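Week 5 handout: Working rules for two-arm bench cells
Unit coordinator: Beril Sarıgül

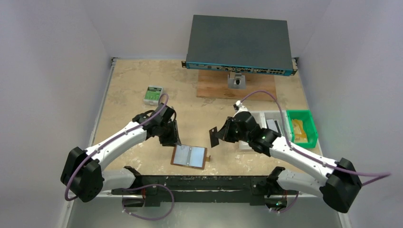 These rules apply to every bench in the Fesley lab, including the ones used for rack equipment tasks. They sit under the site risk assessment and do not replace it. Where a rule here is stricter than the assessment, follow the rule.

1. Terms used in these notes

Workspace: the volume either arm can reach, including any cable it carries.
Shared zone: the part of the workspace that both grippers can reach. On a cell with the arms mounted at the front corners, this takes in most of the tabletop.
Fixture: anything that holds the workpiece or carries its weight.
Loose item: anything on the table that is neither fixed nor held.

2. Layout before power-up

2.1 Set out the table from the layout sheet for the task. Trays go at the front centre, within reach of both grippers. Bins go along one side in a single row.

2.2 A bin is identified on the sheet by position and colour together. Two white bins and a green one are acceptable if the sheet numbers them. "The white bin" on its own is not an identifier.

2.3 Heavy equipment such as a rack-mount switch goes at the rear. It must be carried by a fixture rated for the load. A gripper is not a fixture. If the equipment is raised off the table, nothing may be stored under it except the parts named on the sheet.

2.4 Mounting ears count as part of the envelope. Students regularly enter the width of the chassis and leave the ears out, and the wrist then clips one on the first approach. Measure across the ears.

2.5 Small cartons and packets may stay on the table if they appear on the sheet. Everything else comes off.

3. Cable routing

3.1 External cables must follow the arm and be secured at the wrist and the forearm. Leave enough slack for full wrist rotation.

3.2 Slack is checked at the two extremes of the programmed path and once at the home pose. At each, look for:
– a loop standing proud of the elbow
– a span crossing the mouth of a bin
– a loop hanging below the front beam where a knee or a chair can catch it

3.3 Any of these is recorded on the sheet. A span across a bin mouth is permitted only if no pick or place is planned for that bin. A proud loop at the elbow is added to the reach envelope in the planner – the default padding does not cover it.

3.4 Wiring at the base mounts is for lab staff only. Report a loose wire and leave it alone.

4. Speed and force

4.1 First run of any new path: 70 mm/s at the tool, one arm moving, the other parked.

4.2 Both arms may move together once each path has passed on its own. The shared zone is then reserved by one arm at a time through the interlock. Do not use timed waits in place of the interlock.

4.3 Thin plates and covers are gripped by the edges. Set the force from the part table in the Cirkine guide (Part 3). When a plate is held upright over a tray, the other gripper keeps clear of the tray until the plate has been seated or taken away.

4.4 If a part slips, stop. Do not correct the grip by hand with the arm live.

5. Reaching in

5.1 Enclosure walls do not count as guarding on the open side of a cell. Reach in only after a protective stop, with the state lamp checked by the person reaching.

5.2 One person holds the pendant. That person's name is on the sheet before power-up, and a change of operator means a new line.

6. Records

Each run is logged with the layout sheet number, the operator, the path version and any stop. Last year's log for this unit had 3,235 runs and 117 protective stops. Of those stops, 13 were put down to cables, and every one of the 13 was on a bench where the slack check had been skipped or left unsigned. Logs are kept on the Zesta share, in the folder for your bench.

Worn tabletops should be noted too. Scuffing near the front edge is normal, but a patch that changes how a tray sits is a fault and goes in the fault book.

For the tutorial

Bring a completed layout sheet for your own bench, with the reach envelope drawn for both arms. Read the Fagerlund notes on interlocks, sections 2 and 4. Section 3 deals with mobile bases and will not be assessed. The June practical uses the same sheet, so keep your copy.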